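カテゴリ：見学・展示メモ / マニピュレーション
読了目安 18分　コメント 4　シェア 11

Leltlowの公開日に行ってきた：シミュレータCalusaとキッチン作業のデモ

2018年8月30日

Prernamholmにある研究所Leltlowの公開日に参加した。7月に申し込みが始まったときは、ハードウェアの展示が中心だろうと思っていたのだが、送られてきたプログラムを見ると半分以上がシミュレーション関係だった。以下はそのときのメモを整理したもの。配布資料と自分の手書きメモを突き合わせて書いているが、聞き違いはあり得る。数値のうち資料に載っていたものはその旨を書く。

受付で名札と紙の見取り図を渡され、あとは自由に回る方式だった。講演は午前にまとまっていて、午後は各部屋でのデモになる。自分の目当ては、彼らが内製しているシミュレータ Calusa と、その上で動くタスク記述・計画のレイヤ Mangubat である。名前だけは以前から知っていたが、動いているところは見たことがなかった。

■ 構成

Calusaは剛体の物理計算とレンダリングを一つのプロセスにまとめたもので、ロボットのモデル、部屋のモデル、小物のモデルをそれぞれ別ファイルで持つ。起動時にこれらを合成して一つのシーンにする。資料によれば物理の刻みは2 msで、レンダリングはそれとは非同期に回る。カメラ画像を要求されたときだけ描画するので、画像を使わない実験では描画のコストがほぼかからない。

Mangubatはその上に乗る。作業を「対象に近づく」「把持する」「運ぶ」「置く」「放す」といった短い区間に分け、区間ごとに開始条件と終了条件を書く。条件は物体間の相対姿勢と接触の有無で記述する。絶対座標は書けない仕様になっている。最初は書けたそうだが、部屋を差し替えるたびに壊れるので外したという説明だった。この判断には賛成する。自分の職場の古いスクリプトにはカウンターの高さが直接書いてあるものがいくつもあり、台を替えた日に全部直した覚えがある。

条件式の評価は物理の各ステップでは行わず、間引いている。間引きの間隔は区間ごとに指定できる。把持の終了判定のように接触が短時間で付いたり離れたりするところでは細かく、移動中は粗くする。接触の判定には簡単なヒステリシスが入っていて、一定時間続けて接触していなければ「把持した」とみなさない。この時間の既定値を質問したところ、物体の質量で変えているという答えだった。軽い物体ほど長く取る。理由は後述する。

■ キッチンのデモ

午後の最初に入ったのが、キッチン環境のデモの部屋である。担当はMeenakshi Kashyapさんで、Calusaのシーン合成のあたりを書いている人だという。大きなモニタにシミュレーションの画面が出ていて、手前の端末からコマンドを打つと作業が始まる。アームはFRANKA EMIKAの7軸で、ハンドは平行に開閉する二本指のグリッパ。大理石模様のカウンターの横に据えてあり、カウンターの上には赤いマグやボトル、皿、スポンジといった台所まわりの小物が置かれている。
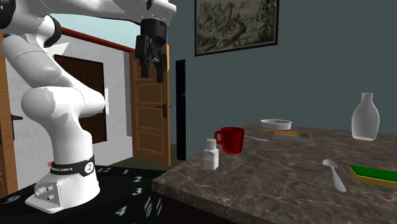
作業の内容は物体の指定と移動先の指定の組み合わせで、端末から一行で与える。計画が出るまで少し待たされ、それから動き出す。待ち時間の大半は逆運動学の候補を選ぶところに使われている。同じ手先姿勢に対して肘の位置に自由度があるため、候補をいくつか出し、それぞれについて移動の始点から終点まで関節の可動範囲に収まるかを見る。収まっても途中で可動範囲の端に近づくものは減点する。点数の付け方は資料に式が載っていた。各関節について、端までの余裕を可動範囲で正規化し、最小値を取るだけの単純なものである。和を取る流儀もあるが、和だと一つの関節が端に張り付いていても他が良ければ通ってしまう。最小値を取っておくのが無難だと思う。

衝突判定は物体を凸形状の集まりに分解したもので行う。マグの取っ手のように穴のある形では分解の質がそのまま結果に出る。分解が粗いと取っ手の穴が埋まってしまい、指を通す把持が計画から消える。細かくすれば通るが、計算が重くなるうえに、接触点が増えて把持が震えることがある。Calusaでは衝突判定用と接触計算用の形状を別々に持てるようにしてあって、計画のときは細かい方、物理計算のときは粗い方を使う設定もできるとのことだった。ただしその組み合わせは、計画が通ったのに物理で弾かれるという食い違いを生む。Kashyapさんもそこは認めていて、既定では両方に同じ形状を使っているそうだ。

デモで一番長く見ていたのは、薄いものを取り上げる動作である。台に平らに置かれた薄い物体は、上から指を下ろしても横に回り込む余地がない。人間なら爪を掛けるか、縁まで滑らせてから持つ。Mangubatでは後者を採っていて、指先で上から軽く押さえ、カウンターの縁まで引きずって、はみ出した部分を挟む。区間としては「押さえる」「引く」「挟む」「持ち上げる」に分かれる。引く区間の終了条件は、物体のはみ出し量が指の幅を超えたこと。シンプルだが、縁の位置を環境モデルからもらう前提になっている。実機では縁を画像か触覚で見つける必要がある。その点は別の部屋で扱っていた。

引きずりの途中で物体が回転することがある。押さえている点が重心からずれていると、摩擦の分布しだいで向きが変わる。シミュレーションの上では摩擦は一様なので再現性があり、同じ初期条件なら同じだけ回る。実物ではそうならない。ここを補うために、実行のたびに摩擦係数を振って、どの値でも失敗しない押さえ位置を探す処理が入っている。探索は総当たりに近い。もう少し賢い方法がありそうだと思ったが、対象の物体ごとに一度だけ計算して保存しておくので、時間がかかっても困らないらしい。

■ 接触の話

先に書いた、軽い物体ほど把持の判定時間を長く取るという件。質量が小さい物体を硬い指で挟むと、接触力の計算で物体が指の間を細かく跳ねる。刻みが一定なら、質量が小さいほど一回の更新での速度変化が大きくなるので、これは避けにくい。跳ねている間は両指に接触しているステップと片方だけのステップが交互に出る。判定時間が短いと、たまたま両方に触れている間に「把持した」となり、次の区間に進んで持ち上げたところで落ちる。

対策としては接触を柔らかくする、質量に下限を設ける、刻みを細かくする、のどれかになる。Calusaの既定は接触を柔らかくする方で、そのかわり指が物体にわずかにめり込む。見た目には分からない程度だが、めり込みの分だけ指の開き幅が実物より小さく出る。開き幅で物体の有無を判定している制御プログラムをそのままつなぐと、しきい値がずれる。自分も別のシミュレータで同じ問題に当たったことがあり、そのときは物体のモデルの方を少し太らせてごまかした。良い方法だとは思っていない。

質量の下限については、設定ファイルで指定できるが推奨しないとのこと。スポンジのようなものに下限を掛けると、押したときの動き方が明らかに変わる。なお柔らかい物体は今のところ剛体として扱っている。変形を入れる計画があるかを聞くと、キッチンの用途では優先度が低いという返事だった。布や袋を扱うなら話は別だろう。

液体もない。ボトル類は中身の詰まった一つの剛体で、傾けても重心は動かない。注ぐ動作は、傾きと時間だけで判定する近似版がMangubat側に用意されている。これは用途を限定すれば使えるが、近似版だけで学習した動作を実機に持っていくことはしていないと念を押された。

■ 評価の部屋

隣の部屋は評価系の説明で、Sunita Dhillonさんが担当していた。ここは画面の見栄えはしないが、個人的には一番参考になった。

評価用の初期配置は174通りあり、固定で管理している。乱数で毎回作ることもできるのに固定にしているのは、計画器を変更したときに配置ごとの差分を見るためである。平均の成功率だけ追っていると、ある配置群で良くなり別の配置群で悪くなった場合に数字が動かない。Dhillonさんの画面では、配置を縦、変更履歴を横に並べて、成否が反転したところだけ色が付くようになっていた。反転が多い行は条件がぎりぎりの配置で、そういう行は変更のたびに入れ替わる。これを「揺れる行」と呼んでいて、揺れる行の反転だけで改善を主張しない、という内部の決まりがあるそうだ。

薄い物体の引きずりを含む作業の成功率は、資料では55%となっている。低いと感じる人もいるだろうが、途中の区間でのやり直しを一切許さない条件での値である。やり直しを許した場合の値は載っていなかった。口頭では上がると言っていたが、数字は聞いていないので書かない。失敗の内訳は、引いている間に向きが変わりすぎたもの、挟む区間で指が物体の下に入らなかったもの、途中で隣の物体に当たったもの、に分けて集計している。最後のものは計画の問題というより配置の問題で、はじめから経路が塞がっている配置も混ざっている。そういう配置を評価から外すかどうかは議論中とのこと。外さないでほしいと伝えた。経路が塞がっているなら先にどかす、という判断が将来入るはずで、そのときに比較の基準がなくなる。

実行の再現性についても聞いた。同じ配置、同じ乱数の種、同じ版のCalusaなら結果はビット単位で一致する。ただし同じ計算機の上に限る。2台の計算機で回すと、浮動小数点の演算順序の違いから接触の計算がずれ、長い作業では途中から別の軌道になる。これを揃えようとするとライブラリの選択に制約が出るので、計算機をまたいだ一致は保証しないと割り切っている。かわりに、評価の記録には計算機の識別名を必ず残す。地味だが、後から調べるときにこれがないと何もできない。

記録の形式は、関節角と指令値、物体の姿勢、接触の一覧を時系列で持つ。画像は保存せず、必要なときに姿勢から描き直す。ディスクの節約になるし、後からカメラ位置を変えた画像も作れる。ただし描画側の版が変わると同じ画像は出ないので、画像を入力にした学習の再現には向かない。その用途では別途、画像ごと保存している。

■ 照明と見た目

レンダリングの品質については、午前の講演でも少し触れられていた。Calusaは写真に見えることを目指しておらず、影と反射は簡略なものに留めている。画像から物体の姿勢を推定する部分の学習では、壁や台の模様、照明の向き、物体の色を大きく振る。見た目を実物に近づけるよりばらつきを広げる方が効く、という最近よく聞く方針である。効果のグラフも出たが、軸の目盛りが読めない大きさだったので引用は控える。

質疑では、つやのある物体の扱いについての質問があった。反射の強い表面は見る方向で明るさが変わるので、模様を振っただけでは足りない。回答は、反射率も振っているが範囲の決め方に根拠はない、というもの。率直な回答だと思う。深度を使う場合はさらに厄介で、実物の深度センサは光沢面や透明な面で欠測する。シミュレーションの深度は何もしなければ完全な値が返るため、欠測を人工的に入れる処理が別に要る。Calusaには欠測を入れるフィルタがあり、面の法線と視線の角度で欠測の確率を決める。透明体への対応は未着手。

■ 制御の接続

計画器の出す軌道と、関節への指令の間に、補間と速度制限の層が入る。ここは実機用と同じコードを使っているとのことだった。シミュレーション専用の層を作ると、そこで吸収された問題が実機で初めて出てくる。同じコードにしておけば、少なくとも速度制限に引っかかる軌道は先に見つかる。加速度の変化率にも上限があるので、見た目には滑らかな軌道でも弾かれることがある。デモ中に一度、端末に軌道の拒否が出て計画からやり直しになる場面があった。Kashyapさんはログを開いて、どの関節のどの時刻で引っかかったかを見せてくれた。手首に近い関節で、向きを大きく変えながら短い距離を動かす区間だった。よくある型である。

手先の力を使う制御は、押さえる区間でだけ有効になる。台の面に垂直な方向だけ力を指定し、残りの方向は位置で制御する。切り替えの瞬間に指令が跳ばないよう、直前の力の推定値を初期値にしている。推定値にはアーム自身の重力補償の誤差が乗るので、実機では切り替えの前に一度静止して値を取り直す。シミュレーションではモデルと計算が同じものだから誤差はゼロになり、静止する必要もない。それでも静止を省かずに入れてあるのは、上で書いたのと同じ理由による。

遅延はどうかと聞いた。指令と応答の間の遅れは設定で入れられるが、この日のデモでは切ってあった。入れると力制御のゲインを下げないと発振する。遅れを入れた状態の評価は夜間にまとめて回しているとのこと。

■ 持ち帰ったもの

自分の仕事に使えそうなのは、評価配置を固定して反転を見る方法と、条件を相対姿勢だけで書く縛りの二つ。前者は翌週から試すつもりで、手元の配置を整理し始めている。今まで乱数で作っていた配置のうち、種を残していなかったものが多く、それらは捨てるしかない。

Mangubatの記述形式は資料の末尾に文法が載っていた。思ったより小さい。区間の並びと分岐はあるが、繰り返しがない。繰り返しは外側のスクリプトで書く想定らしい。やり直しを許さない評価条件とも整合している。自分なら回数の上限つきで繰り返しを入れるが、終了条件の検証が面倒になるのも分かる。

ソースの公開については、Calusaは検討中、Mangubatは予定なしとのこと。物体のモデルだけでも出してもらえると助かる、とアンケートに書いておいた。凸分解済みの小物のモデルを自分で揃えるのは、やったことのある人なら分かると思うが、かなり手間がかかる。

会場への行き方についてメモ。Prernamholmの駅からのバスは昼前後に本数が減る。帰りは歩いた。坂が多いので荷物がある人には勧めない。食堂は公開日でも営業していて、昼の混雑は午前の講演が終わった直後に集中する。講演の最後の質疑を聞くと席がなくなる。自分は質疑を取った。

次回はアームを二本使った作業を出すという話が出ていた。時期は未定。資料のうち力制御の節に式の添字の誤りらしきものがあり、問い合わせ中なので、返事が来たらこの記事に追記する。

タグ：シミュレーション / 把持計画 / 接触 / 公開日
この記事をシェア　11　｜　コメントを読む（4）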